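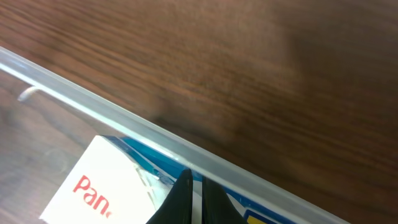 Clear plastic bin on a dark brown wooden tabletop

Clurideck Hearing Recorder
By Furholm

A desktop audio recorder for small courtrooms, municipal hearings and anybody who has to write up a case afterward and get the quotes right.

If you have ever sat through a long sentencing hearing with a phone propped on your knee, you already know most of what the Clurideck was made to fix. The judge leans back, the defense attorney turns away from the microphone, somebody coughs right over the one sentence your readers or your appeals clerk will want word for word, and you spend the evening running the same stretch of tape over and over. We have done plenty of that ourselves (some of us more than we'd like to admit) and this machine came out of those evenings.

The Clurideck takes up to six microphones, each on its own track. That means the bench, the witness stand and both counsel tables can be listened to separately when you play the hearing back, and a slammed door at the rear of the gallery doesn't have to wipe out a witness's answer. Most of our small-town courts run it with only four microphones plugged in and keep the other two inputs free for an interpreter or a second witness chair.

Marking and finding your place

There is a large round key on the front panel, and every time you press it the recorder drops a marker in the file with the time beside it. Clerks use it for the start of each case on the docket. Reporters tend to use it for quotes - press it when you hear something good, and go back to it later. The key is silent. We went through several versions before we got there, as the early ones had a cheerful little click that did not go over well during a plea.

You can also give each marker a case number before or after the hearing, from the front dial or from a computer. Doing it on the dial is a bit slow and we'll be the first to say so. If your morning docket is a long one, type the list up ahead of time and load it from a memory card.

Sealed portions

Some parts of a hearing aren't for the public, and a recorder ought to know that. Turn the side switch to Sealed and everything from that moment goes to a second card, in its own locked file, until you turn it back. The public recording gets a plain spoken notice that a portion has been sealed, so a person who requests a copy later won't think the machine quit. Please do check your own state's rules on how sealed audio has to be kept, and for how long. They differ a great deal and we can't advise you on them.

Power and running time

On the wall adapter it will run as long as you need. On a full battery you get 34 hours of recording with two microphones connected, and less as you add more. If the power goes out in the building, it switches to the battery and carries on, and a small amber light tells you so.

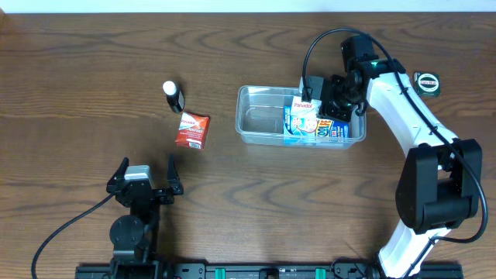
What comes with it

Clurideck recorder
Wall adapter and 10-foot cord
Two Beris table microphones with weighted bases
Two memory cards, one marked Public and one marked Sealed
Cloth dust cover
Printed manual, 37 pages, in good big type

Extra Beris microphones are sold one at a time or as a set of four. Other brands will work too, as long as they have the standard three-pin plug. Wireless microphones will not, and we have no plans to add them.

From a customer

"I cover two county courthouses and a handful of city courts, and the sound in every one of them is terrible in its own way. The Clurideck went along with me for a whole trial in August, set up with the clerk's permission at the end of the press table. I quoted a closing argument at length and got no calls about it, and I usually get calls."
Märta Rustad, court reporter

Buying for a courthouse

Courts and public offices can order on a purchase order, and we're glad to send a written quote made out however your county likes it. Installation is done by Boström, who will come to your courtroom, listen to it for a while, and help you find where the microphones should sit. It takes roughly half a day. You're welcome to set it up yourselves, of course, and chapter 2 of the manual has drawings for the most common room layouts.

For reporters and other visitors: please ask the court before you bring any recorder in. Rules vary from one judge to the next, and a polite note to the clerk beforehand usually gets you an answer.

Care and repairs

Wipe the case with a dry cloth, and keep coffee on some other table if you can. Repairs are done in our own shop. Take both memory cards out before you mail us anything - we don't want your hearings, and you don't want them in the mail. Loaner units are available to courts while theirs is being looked at, so just ask when you write.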